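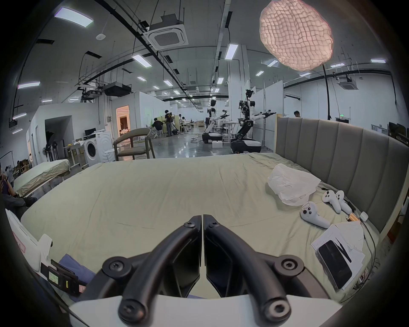

Attachment 1 - large bed, headboard on the right, smaller bed further up on the left

Ticket: Sheet on large bed wrinkles and creeps away from the headboard
Opened: 2018-11-13
Opened by: Zoia Hrynyshyn, Gridico
Product: Seradport sheet, large, with matching small
Supplier: Dillesus
Priority: Normal
Status: Closed, with one item carried over

Problem as reported

The sheet on the large bed will not stay smooth. It is put on flat in the morning and by lunchtime there are wrinkles across it, mostly on the half nearer the headboard. By the end of the day the corner on the headboard side has usually ridden up on to the top of the mattress.

The bed is not slept in. We use it for laying out and folding clothes, and for sorting small things before they go back in their boxes, so people lean on it and pull things across it all day. A T-shirt laid over a wrinkle does not fold square, and the sleeves bunch.

The small bed has the same type of sheet and gives no trouble. Both were washed once before use, following the label.

What I would like to know:
Is the large sheet the right size for this mattress?
Is the creeping normal for this fabric?
If it is, what is the best way of holding it?

Order details: both sheets came on the same order, together with a roll of elastic strap (3,000 mm) and a packet of sheet clips. The strap has not been used.

Reply from Dillesus support

Thank you for the report. Please check the following before we send anything out.

1. Take the sheet off completely and look at the sewn label in the corner. It should say Large. The large and the medium are folded the same way in the packet and have been mixed up before.
2. Measure the depth of the mattress at the side. Please do not measure over the top edge, as the padding gives a false reading.
3. Check how far the sheet tucks under on each of the four sides.
4. Tell us whether the headboard is fixed to the bed or stands separately.

Please also clear the bed before refitting. Anything left on top will hold the fabric in one place and let it gather in another.

Reply from Zoia Hrynyshyn

1. Label says Large.
2. Depth measured at two corners, the same at both and within the limit printed on the packet.
3. Good tuck on three sides. On the headboard side the tuck is 80 mm shorter than on the opposite side.
4. The headboard is the upholstered one with tall padded panels and a light wooden edge, from Onyshchenko. It is pushed up against the mattress and there is very little room to get a hand down between the two.

On clearing the bed - noted. Things do collect on it. There were three white game controllers and a plastic bag on the headboard side, and papers and packaging in the corner. The black cable along the edge of the mattress I have asked people to run somewhere else, as it catches when the sheet is straightened.

Reply from Dillesus support

The short tuck on the headboard side is very likely the cause. When a mattress is hard up against a headboard, most people fit that side last and by feel, and it ends up with less fabric under it than the others. Each time someone leans on the bed the fabric is drawn away from that side.

Please try this:

Pull the mattress away from the headboard by the width of two hands.
Fit the headboard side first, both corners, and push the fabric well under.
Fit the opposite side next, then smooth from the middle outwards.
Put clips on the long far edge, one towards each end.
Push the mattress back, lifting it slightly so the sheet is not dragged.

If it still moves, cut 800 mm of the strap for each corner that lifts and run it underneath, corner to side. Do not pull the strap tight, or you will get a diagonal wrinkle on top.

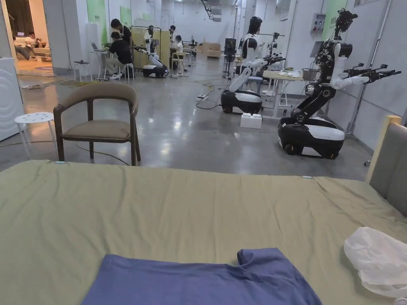

Attachment 2 - clips on the far edge, one left and one right, T-shirt laid out near the front

Reply from Zoia Hrynyshyn

Log of what was tried.

Refit in the order given, no clips. Better. The headboard corner stayed down until mid-afternoon. Wrinkles still appeared in the middle.

Clips on the far edge, one towards each end. The far edge no longer moves. The near side still loosens where people stand and lean over.

Clips moved closer together. Worse, so moved back out.

Strap on the headboard corner nearest the front, 800 mm, not tight. The corner has stayed down for 3 working days without being touched.

Sheet ironed on the bed with a cool iron. Not worth doing. It creased again within the hour.

There are still wrinkles. I can live with the small ones, as a shirt laid flat on top can be smoothed over them by hand. The plastic bags are being left on the bed as before, and I have put up a note about it.

One question. The fabric goes into fine creases wherever anything is put down on it, even something light. Is there a heavier version in the same colour?

Reply from Dillesus support

The fine creases are normal for this weave and will not wash out. There is a heavier Seradport sheet in the large size but it is out of stock, with the next delivery due in January. We can hold one for you. The clips and strap you have will fit it.

Please keep the strap on in the meantime, and check the clips when the sheet goes in the wash. They should come off first as they can mark the fabric in the drum.

Reply from Zoia Hrynyshyn

Please hold one large. We do not need the small.

Closing note

Cause: short tuck on the headboard side, made worse by leaning.
Fix: refitted from the headboard side, two clips on the far edge, one strap underneath.
Carried over: one heavier sheet, large, on hold for January.
Refund or return: none requested.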